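Débarrasser un plan de travail quand on n'en a aucune envie

Publié le 19 décembre 2024

Un plan de travail ne se salit pas, il se peuple. On y pose un gobelet, puis un bocal pour tenir compagnie au gobelet, et en février on épluche ses carottes sur les genoux. La méthode qui suit demande 50 minutes la première fois, nettement moins ensuite, et aucun talent particulier.

Étape 1. Sortez tout ce qui traîne et regroupez-le au même endroit. Les gobelets en carton, les bocaux en verre, les choses métalliques dont on a oublié le nom, tout y passe. Ne triez pas encore -- c'est le meilleur moyen de se retrouver assis par terre à relire une notice. 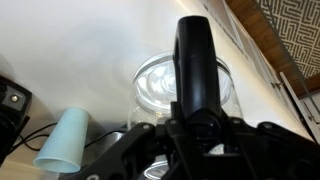 Étape 2. Faites trois tas : ce qui sert tous les jours, ce qui sert parfois, ce qui ne sert qu'à être déplacé. Les gobelets jetables vont presque toujours dans le troisième. Pour les bocaux, soyez ferme : gardez ceux qui ont encore leur couvercle, plus un orphelin pour les cuillères en bois si vous y tenez. J'ai longtemps défendu une collection de bocaux Alimden de 300 ml, tous sans couvercle. Elle ne me manque pas.

Étape 3. Attribuez les places. Près de l'évier, le savon et le liquide vaisselle. L'essuie-tout à portée de main, pas au-dessus du frigo. Le mini-four dans un angle, où il gêne le moins, en respectant les distances d'aération de la notice (celle que vous n'avez pas relue à l'étape 1). Les couverts et les torchons descendent dans les tiroirs, la vaisselle monte dans les placards. Si les portes sont vitrées, rangez un peu mieux les deux premiers rangs et laissez le fond vivre sa vie.

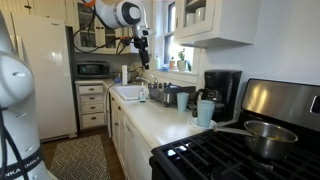
Le coin cuisine : mini-four dans l'angle, essuie-tout à côté, évier sous la fenêtre.

Étape 4. Passez l'éponge, du fond vers le bord, puis séchez. Une plante sur l'appui de fenêtre est tolérée. Deux, c'est déjà une négociation.

Étape 5. Recommencez dimanche.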